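Chapter 5
Working Beside the Machine

When Trostero automated part of its computer refurbishing shop in Barajas, the company employed 682 people and laid off none of them. Their jobs changed all the same. Vesela Delić had spent years on the assembly bench. Within two months she was checking work and clearing faults.

This chapter looks at how tasks, pay grades and training shift when a machine takes over one step of a job. 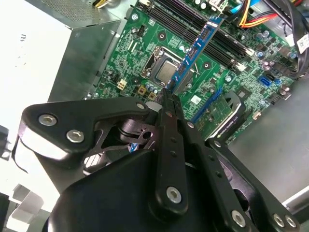

Bench work is made up of many small steps, and employers seldom automate all of them at once. Handling memory is one such step. A narrow black finger presses on the top edge of the module, close to the processor socket and the graphics card. Deciding which parts are worth keeping stayed with Delić and her shift lead, Nana Bawa, and their job descriptions had to be rewritten.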